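Notas para a fala, bloco 2 (depois do café)

Gente, voltei! Começo pelo armário da Edileuza, que vocês já conhecem da primeira parte. Ela tinha 40 peças e usava sempre as mesmas 8. Pausa, deixar rirem. Perguntar quem se reconhece (eu levanto a mão primeiro!).

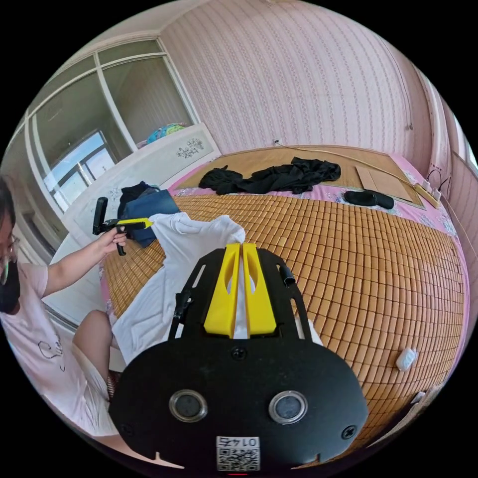 Comprar menos começa por saber o que a gente já tem, e isso dá uma preguiça danada, eu sei. O que funcionou comigo foi tirar tudo do armário numa sexta à noite, com música. Uma camiseta branca em cima da cama, como essa do slide, já rende conversa: combina com o quê? Quando usei pela última vez? Se eu travar, contar a história do casaco da Dalva.

Depois passo pro conserto: bainha, botão, zíper. Falar do ateliê Brivano e chamar o Rogério Aguiar pro microfone. Ele tem 13 minutos, avisar antes!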